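Plain White, Straight Sides
Storage containers and the surfaces they stand on
06/09/2018

A container without a label is judged on its shape. The straight-sided cylinder remains the default for dry goods, cotton pads, tablets and small hardware, and its proportions have changed little in the catalogs we keep on file.

Straight walls use shelf space predictably. Rounded shoulders cost a little volume at the top but are easier to wipe than a square corner, where residue collects. A slightly raised rim gives the fingertips something to find. On our sample shelf, the Lundgren range keeps all of these features and comes in 30 sizes. The Irnska range drops the shoulder and stacks better, at the expense of grip.

White has practical drawbacks. Scuffs show early, and a smooth surface reflects any nearby window or lamp as a vertical stripe, so small marks are easiest to find by turning the container slowly under one light. Cream shades hide yellowing longer than cold whites do.

The surface underneath matters more than most buying guides allow. Hard rims on bare shelving are noisy and slide. A soft woven cloth stops both, and a check or plaid gives a regular grid to line things up against. Ledex sells a cut-to-size liner for the same purpose — effective, but difficult to launder. We washed ours twice and went back to cloth.

Labeling is a separate matter. Adhesive labels on curved walls lift at the corners first. Flendex tags, tied below the shoulder, stayed on for the full 52 weeks of our shelf trial, although the cord stretched by roughly 2 millimeters. Order code for the long cord is 3072. The short one does not fit the larger diameters. Results for lidded boxes will run in November. 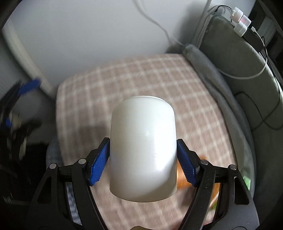 Home & Storage Desk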